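Giving up the car, five months on

We sold the car in February. It was 14 years old and the garage wanted more for the new clutch than the thing was worth, so that more or less made the decision for us. I said I would write down how it went, and I've put it off until now.

The first few weeks were mostly spent reading timetables. The 21 from Sovwood goes past the end of our road and is fine until early evening, when it drops to one an hour. I missed it twice in the rain and bought a better coat. After that I stopped minding so much.
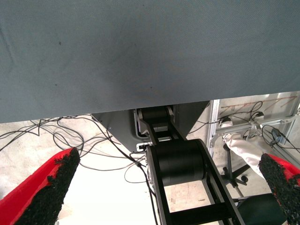 Shopping was the part I expected to hate. We used to do one big trip to Surkari and fill the boot. Now I go to the small shop on foot, two or three times a week, and have the heavy stuff delivered once a month – cat litter, tins, flour. We waste less food. I do spend more on bread, as the bakery is on the way home and I have no willpower.

The bike has done more than I thought it would. It's an old Tanner with a rack on the back, and it needed new brake blocks and a chain before I trusted it on the hill. The ride to work takes me 28 minutes if the lights are kind. The bus takes longer than that.

Some things are worse. Visiting my mother means two trains and a wait at Murkix, where the café shuts at four and the waiting room is locked soon after. Getting to the tip is impossible, so there's a broken chest of drawers in the hall that I walk round every morning. I've asked the council to collect it and they've given me a slot next month.

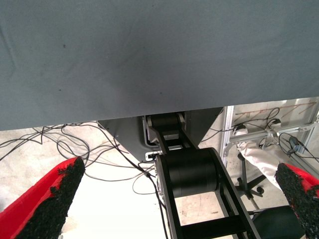 What it costs

Insurance, tax, fuel and repairs came to far more than I'd guessed. Bus fares, trains and the odd taxi come to a bit less than half of that so far, and the winter fares are still to come.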